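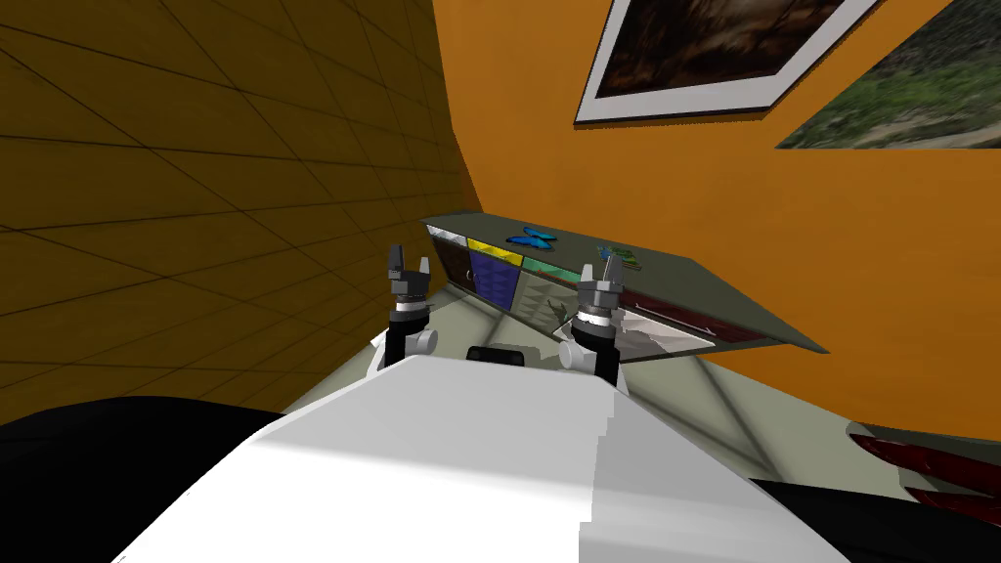
FOR IMMEDIATE RELEASE

February 13, 2023

Ustley Chamber Orchestra opens its spring season with a forgotten string serenade

USTLEY - The Ustley Chamber Orchestra will open its spring season at the Bevan Hall with a program of music for strings from the north and the east of Europe. The center of the evening is the "Jullusari" serenade, a work in five movements which was played only a few times after it was written, and then stayed for many years in a private collection.

The orchestra received a copy of the handwritten score last October. The parts for the second violins and the violas were not complete, and the members of the orchestra have prepared a new set from the full score during the winter. In some places the composer's marks for loud and soft do not agree from one page to the next. In these places the players made their own choice, and the choices are listed in the program book.

The serenade begins with a slow march and has a waltz as its third movement. The fourth movement is for solo cello and plucked strings only. It lasts less than three minutes and goes without a pause into the finale, a fast country dance.

Before the interval the orchestra will play two shorter pieces, a set of variations on a Baltic folk song and a suite for strings and harp. The Petarero Quartet joins the orchestra for the variations, in which a group of four soloists stands apart from the others. The quartet has appeared in Ustley two times before, but it is the first time that it plays together with the orchestra.

The Bevan Hall has 700 seats. For this concert, 55 of them are kept for students of music, who may ask for a free ticket at the box office if they bring a student card. All other tickets are on sale now at the box office and at the music shop in Petarero Street. Doors open one hour before the music, and a short talk on the serenade will be given in the upper foyer.

The concert will be recorded. The orchestra plans to make the recording of the serenade available to listeners later in the year, together with the new set of parts, which other orchestras will be able to borrow.

Press tickets and pages from the score can be requested from the orchestra's office, Bevan Hall, Ustley, extension 2371.

END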